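Dividend Announcements and Share Price Reaction in Small Listed Companies
Individual project report, Corporate Finance II
Kausar Warraich
Submitted 15 April 2021

1. Introduction

When a company tells its shareholders how much dividend it will pay, the share price often moves on the same day. Textbooks give several explanations for this. One says that managers know more than outsiders and use the dividend as a signal. Another says that investors simply prefer cash in the hand. A third view is that dividends should not matter at all, and any movement comes from the profit figures which are usually published in the same announcement.

Most of the studies I read in the course concern very large companies. I wanted to see if the same pattern can be found in small companies, where few analysts follow the shares and the trading is thin. My question was: does the price of a small company react more strongly to a dividend cut than to a dividend increase of similar size?

2. Companies and data

I selected three companies from the regional exchange. Giltorham makes packaging and has paid a dividend every year since it was listed. Derau sells and rents clothing for hotels and restaurants. Pranar is a holding company with interests in transport and cold storage. All three publish their results twice a year, and all three changed their dividend policy at least once in the period I studied.

The daily closing prices came from the exchange archive. The announcements came from the investor pages of the companies. I collected 98 announcements in total, but not all of them were useful. Many only repeated an earlier decision or gave a payment date. After I removed these, 33 announcements remained which contained a real change in the dividend or a clear statement that it would be held.

I had some difficulty with Derau, because the company changed its financial year in the middle of the period. Its December report covers a shorter time than the others. I kept the announcement in the sample, but I compared the dividend per month and not per report.

3. Method

I used a simple event study. For each announcement I looked at a window of eight trading days, beginning on the day before the announcement. I calculated the return of the share over this window and subtracted the return of the exchange index. The difference is called the abnormal return.

The announcements were then divided into increases, cuts and unchanged dividends. I compared the average abnormal return of each group, and I also looked at the median, because one or two extreme cases can change an average very much when the sample is small.

My supervisor suggested to use a market model with an estimated beta for each share. I tried this for Giltorham. The beta was very unstable from year to year, and on many days the share was not traded at all. For this reason I returned to the simple index adjustment for all three companies.

4. Results

The unchanged dividends showed almost no reaction, as expected. The increases were followed by a small positive abnormal return, but it was not different from zero in the statistical sense. The cuts were followed by a clearly negative return, and most of the fall took place on the first two days of the window.

The strongest single reaction was at Pranar, when the board suspended the dividend completely. The price fell on the announcement day and continued to fall through the rest of the window. Profit in the same report was lower than the year before, but still positive. It seems that shareholders were more worried about the suspension than about the profit — at least this is how I understand the letters which were printed in the next annual report.

Giltorham was the opposite case. Its dividend rose slowly every year, and the market hardly noticed. I think that the increase was already expected, so there was no new information in it.

5. Dividends and investment at Derau

Derau needs a separate discussion because its cut had a different background. The board reduced the dividend and said that the money would go into equipment for the garment department, where nearly all work was done by hand. The share price fell at first and recovered most of the loss before the end of the window. 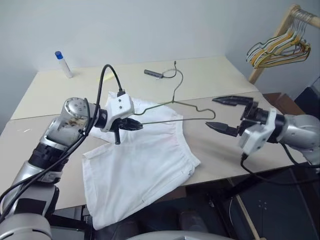
The recovery at Derau is interesting for the signal theory. If a cut always means bad news about future profit, the price should stay low. But the board had given a concrete use for the cash, and investors could judge this use for themselves. Handling of clothes is a typical cost which is hard to reduce, as a garment is soft and has no fixed shape. Even a small task like the one in the picture, with a white garment flat on a table and a thin wire hanger held in the fingers of a gripper, takes two robot arms reaching over the same tabletop. An investor who believes that such work can become cheaper will accept a lower dividend today, and an investor who does not believe it will sell. Both kinds of shareholder were probably present, and this may explain why the volume was high while the final price change was small.

I also read the minutes of the annual meeting. The investment fund Theodorakopoulos, which holds a large part of the shares, voted for the cut. Some 600 small shareholders were represented by proxy, and the majority of them voted against. The minutes do not give the reasons of each side, so I cannot say more about this.

6. Limitations

The sample is small and comes from one exchange only. Dividend news and profit news arrive in the same document, and my method cannot separate them. I did not include dealing costs, which are high for shares with thin trading. A trader could not have earned the returns I report here.

There is also a problem with the choice of companies. I picked firms which had changed their policy, so companies with a completely stable dividend are missing. The group of unchanged dividends is therefore not typical for the whole exchange.

7. Further work

With more time I would add the companies which left the exchange during the period, and I would use intraday prices for the announcement days. It would also be useful to code the text of each announcement, to see whether a stated purpose for the cash makes a cut less painful in general. One case like Derau is not enough to answer this. The price tables and the list of announcements are attached in the appendix.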